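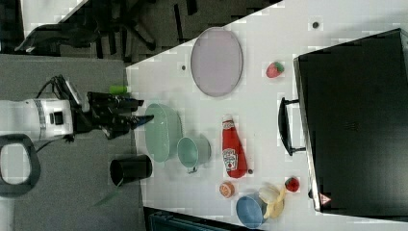
3.2 Collecting demonstrations

We teleoperated every demonstration, and I drove most of them myself (sorry, wrists!). Hanan Nimri took the rest. We kept 62 episodes, and four operator habits showed up in nearly all of them, like slowing down way too early before a grasp.

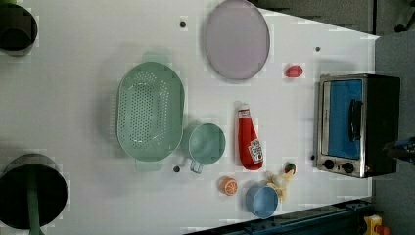 Figure 2. Tabletop setup for the play kitchen tasks.

Remote control felt clumsy at first, and my early grasps were pretty timid. Thin rims were what I dreaded. The mint-green colander has a handle at each end, so I'd pick one and stick with it for the whole episode.
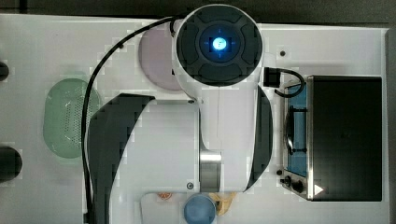
Hanan went for whichever handle was closer, and we left both styles in the training set.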